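August, stage power and sound, park site

Walked the site with Estela Maldonado this morning to settle cable lengths before the truck gets packed. Main stage goes at the tree end, second stage by the lower lawn. Bookers have Polat closing the main stage and Clevik on right before. Fornum moved to the second stage, early slot, so the changeover there is shorter than we planned.

## Cable

Main feed from the generator to front of house measured 200 feet with the wheel. We have that on one drum but no slack, so pack the spare drum too. Multicore is fine as is. Two of the short stage looms are still missing labels. I did one at the bench after lunch, the other needs a new connector on channel 6 first.

Load-in is by the path. Carts only, no vans past the gate. Estela wants the cable ramps down before the first cart goes through, and I agree.
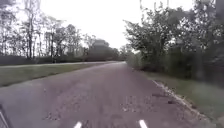
## Bench work

- Goluner wedge no. 3: buzz at low level. Reseated the input board, buzz gone, came back after 20 minutes. Swapped the ribbon cable. Ran it for 40 more, quiet so far. Leave it on the bench overnight.
- Wedge no. 5: grille bent, works fine. Goes out.
- DI boxes: tested all of them with the tone generator. One has a dead ground lift switch. Taped and put on the repair shelf.
- Radio mics: frequencies not assigned yet. Waiting on the list from Clevik's engineer, who is bringing their own in-ear packs.

## Stage plot

Polat's plot shows the keyboard riser stage left but the input list has it stage right. Emailed to ask. Patch sheet stays in pencil until they answer. Fornum are a three-piece with no backline of their own, so the house kit and the small bass amp go to the second stage.

Still to do: fuses, gaffer tape, batteries for the packs, print patch sheets.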